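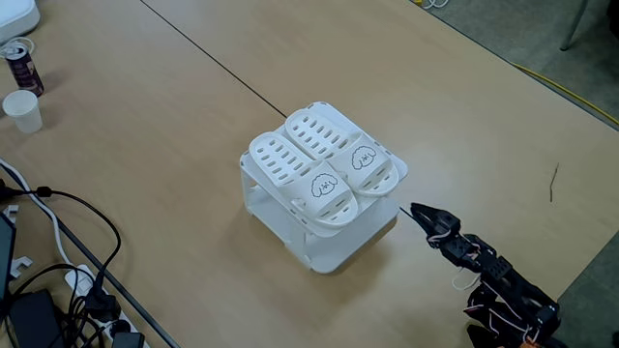
Morkley is a boarding kennel and day care for dogs on the edge of Dankwa, run by Hyun-seo Lim and Li-hua Chiang. These are the things people ask us most on the phone, usually while something is barking at their end as well as ours. If your question has to do with what to pack, skip down a bit, but the short version for owners of chewers is that footwear lives up high here. A pair of white slides on the top shelf of a small plastic rack, with the rack itself up on a table, is the sort of arrangement we'd recommend at home too. Spaniels regard it as a challenge.

What does my dog need before a first stay?
Up-to-date vaccinations, including kennel cough, and a trial day. Bring the vaccination card with you. "He's definitely had them" is a lovely sentence but we can't file it.

How long is the trial day?
Drop off from 7 in the morning, collect by teatime. We do most trials on a Friday. You're welcome to ring at lunchtime for news. You're less welcome to park across the lane and watch through the hedge, as this has been tried and the dog always knows.

Can I bring his own food?
Please do. A sudden change of diet followed by a night away is an experiment we'd rather skip. Weigh it out into bags, one per meal, with the name on. If you run out we stock Clinov dry food, the plain one, and add it to the bill.

My dog only eats if someone sits with her.
Then someone will sit with her. Li-hua has done this for a great many dogs and at least one owner.

Do you take puppies?
From 16 weeks, day care only until six months. Anything younger should be at home ruining your own skirting boards.

What about bitches in season?
Sorry, no. Ring us and we'll move the booking without charge.

Where do they sleep?
Each dog has a heated indoor kennel with a run. Dogs from the same household can share if they're used to it. Beds from home are fine so long as they'll go in a washing machine and you aren't sentimental about the stuffing.

Is there somewhere to run about?
The big paddock is 150 metres end to end and fully fenced. Dogs go out in small groups matched by size and manners. Those with no manners go out with Hyun-seo.

What if he's ill while I'm away?
We ring you first, then your emergency contact, then the vet, unless it's urgent, when the vet comes first. Vet fees are yours. Please don't put down as emergency contact the person you're on holiday with.

How do I book?
Through the Troltular page or by phone. August fills up by spring. Yes, every year. Yes, we're sure.

What's the cancellation policy?
More than 7 days' notice, full refund of the deposit. After that we keep it and the dog can be cross with you about it.

Will he miss me?
For a few minutes, possibly. Then it's breakfast.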